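We are looking for an Equipment Planning Coordinator for our household robotics group at Sollum, in the Ornley office. The position is full time, for 15 months, with a possible extension. Applications are open until 9th October.

## About the position

Our group works on laundry tasks with two-armed mobile robots. Until now the purchasing was done by the engineers between their other duties, and this way has reached its limit. Last year we processed 387 purchase requests, from single screws to complete arms, and for many of them we discovered only afterwards that the same part was already in our storage. We want one person who will hold the whole plan in hand: what we own, what wears out, what must be ordered, and when the money is available.

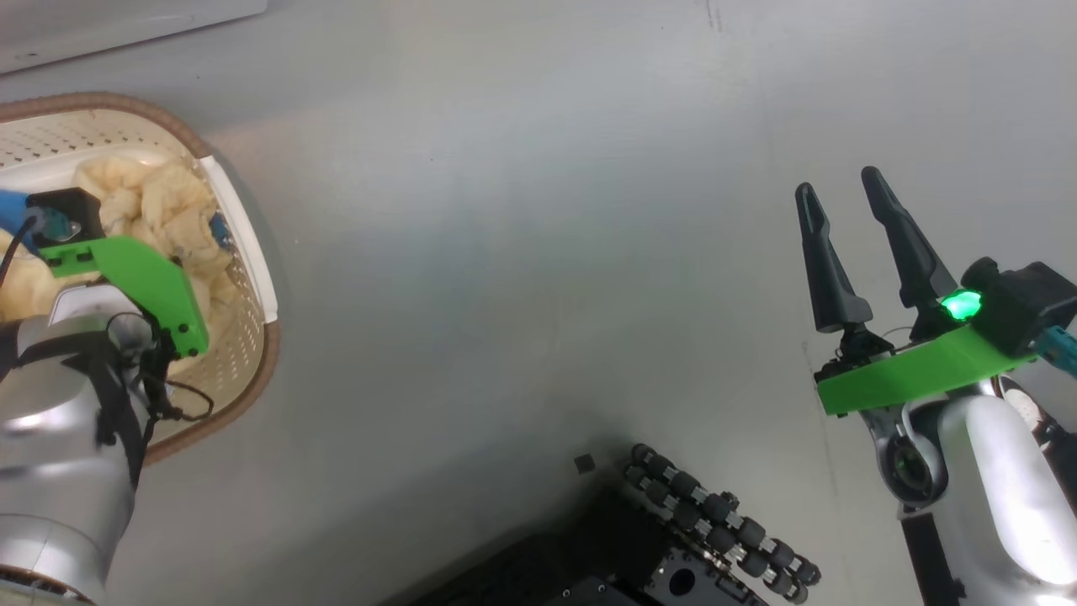
The budget for the next period is divided in two parts, one for robots and one for everything the robots touch. The second part is smaller but it causes more questions. A gripper has a supplier, a data sheet and a delivery time. For household items we have no such order, and the engineers have strong opinions. Even for a laundry basket with a brown rim and many small holes in the plastic, you will have to decide how many spare ones we keep, and whether a replacement must be the identical model or only a similar one. The same is valid for cloths and garments, cables and mounting brackets. You will write these rules together with the team, and after that you will keep them.

Your tasks will be:

- to prepare the yearly equipment budget and update it every month
- to ask for quotations and compare them, including shipping, customs and service costs
- to keep the inventory list and the list of spare parts
- to plan the replacement of grippers, sensors and cables before they fail
- to approve small purchases up to 2,000 euros without a further signature
- to prepare the documents for larger purchases, which are signed by Vlasta Karagiannis, head of operations

The first large task is already known. In December we must present the plan for a second test room, with washing machines, dryers and the robots which will work there. We have first offers from Cletel and from Vukčević, but they are difficult to compare, as one includes installation and training and the other does not. You should be able to read both offers and say clearly what is missing in them.
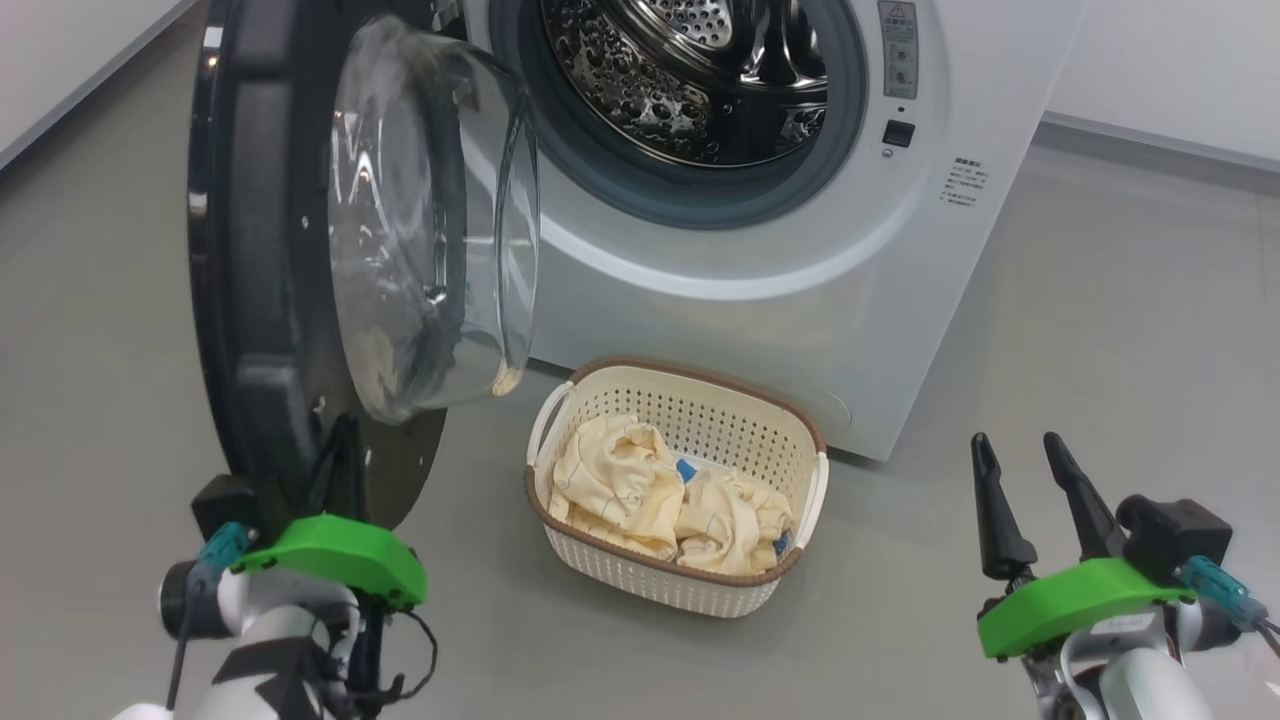

For the second room we also need to know the water and power connections, the door widths and the load on the floor. These costs are easy to forget - in the first room we forgot them, and paid for the drain two times. The building manager in Ornley will help you with drawings.

## What we expect

You have worked at least 2 years in purchasing, lab management or technical planning. You are comfortable with spreadsheets and you can explain a number to an engineer and also to an accountant. It is not necessary that you can program a robot, but you should not be afraid to stand next to one and ask how it is used. Good written English is needed. Other languages are welcome.

## What we offer

We offer a fixed salary according to experience, flexible starting hours, and one day per week of work from home after the first three months. The team is small and you will share the room with the engineers, so please expect some noise.

## How to apply

Please send your CV and a letter of one page to Vlasta Karagiannis, Sollum, Ornley office, with the words "Equipment Planning" in the subject line. In the letter, describe one purchase which you planned and which went wrong, and what you changed afterwards. We do not need a photo or copies of certificates at this stage. Interviews will be held in person or by video, as you prefer, and every applicant will receive an answer.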